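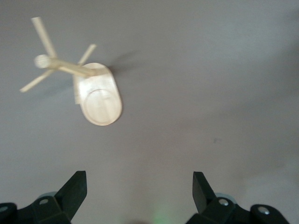
How do you teach a robot arm to hang a cup on a peg without writing code for every motion?
You drive the arm through the job yourself many times, record the camera views and joint positions, and train a model to copy what you did.

That's the short version of what I did for my project, which I named Rilletero. The long version has a lot more dropping in it. I worked in the Farooqui lab from June until last week, and I'm writing this up on 2 Nov 2023 with the robot finally switched off and a big bag of pretzels next to me.

What I tried first

My first plan was hand guiding, where you let the arm go slack, grab it and push it through the move. It's fun! You feel the weight of the thing and you get close to the peg quickly. The trouble was me. My hands and sleeves kept ending up in the camera views, and I didn't want a model that waits for a sleeve to show up before it does anything. I also pushed too hard near the end of every move, so the recordings had a little shove in them.

So I switched to remote control. I used the Goltel handset, a pair of small levers you move with your own wrists while the big arms follow. There is a bit of lag, and for the first few days I overshot everything. My advisor told me to look at the wrist view for the last bit of the move and forget the overhead one, and that helped more than any setting I changed. 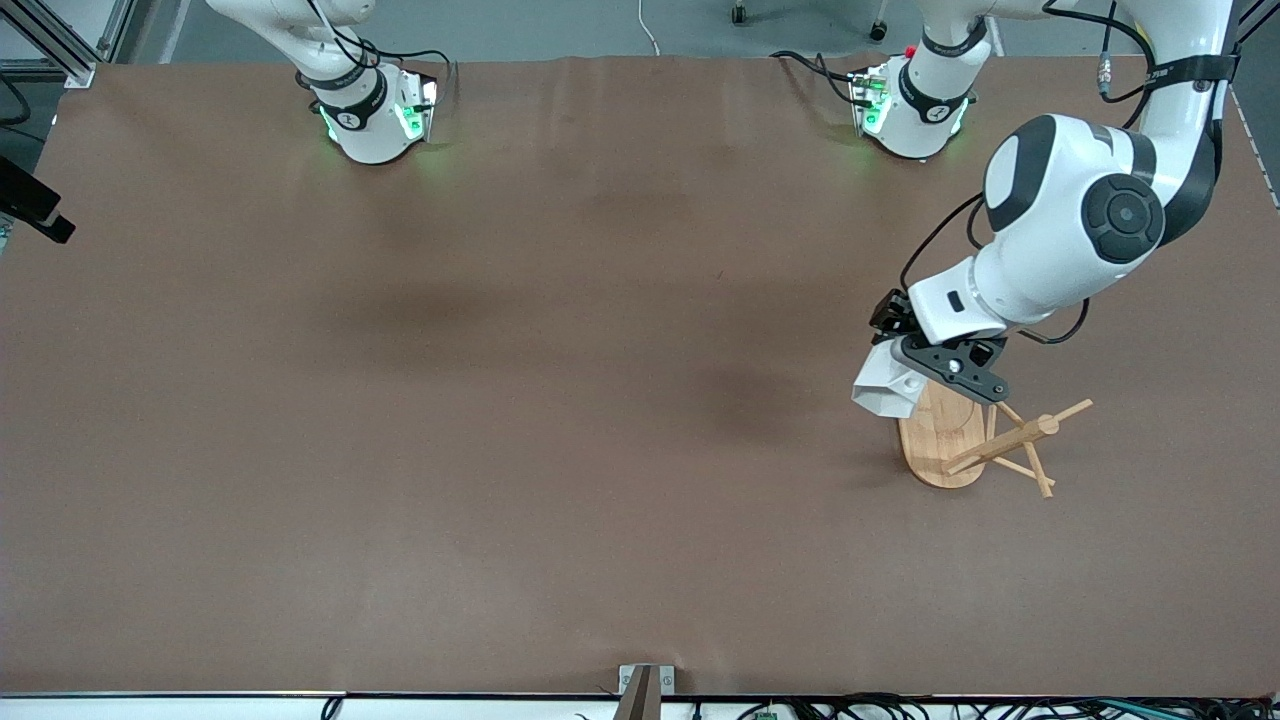 The other thing that helped was slowing down before the peg. I used to come in at one speed all the way, and the handle would knock the dowel and turn the whole stand. Once I started stopping just short – a real stop, long enough to breathe – I could line up the handle and then slide it over. Later on the trained model picked up the same pause, which made me laugh out loud the first time I saw it.

Recording

I saved everything with Warkeo, which starts and ends a take with a foot pedal. By the end I had 231 good takes, and a good one ran 22 seconds from grab to release. I threw out any take where I dropped the cup or changed my mind about which peg to use. Looking back I threw out too many. Some of those takes had nice recoveries in them, where I missed, backed off and tried again, and the model never got to see what that looks like.

I moved the stand between takes and turned it to a new angle each time, so that the arm couldn't just learn one spot on the table.

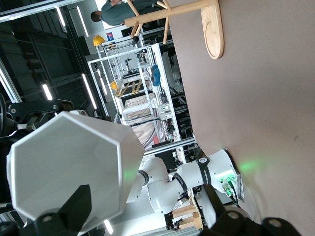
Fig. 3. Wrist camera view, with the wooden stand, a gripper finger in front and the lab shelves farther back.

Results

I ran 20 test trials with the stand in places I hadn't recorded. The cup ended up on a peg in most of them, and three failed the same way: the handle touched the tip of the peg and the arm kept pushing. I'm pretty sure that comes from my missing recoveries.

If I get more robot time, I'll record misses on purpose and add them to the set. I'd also like a second person on the levers, to see how much of my own style is baked in.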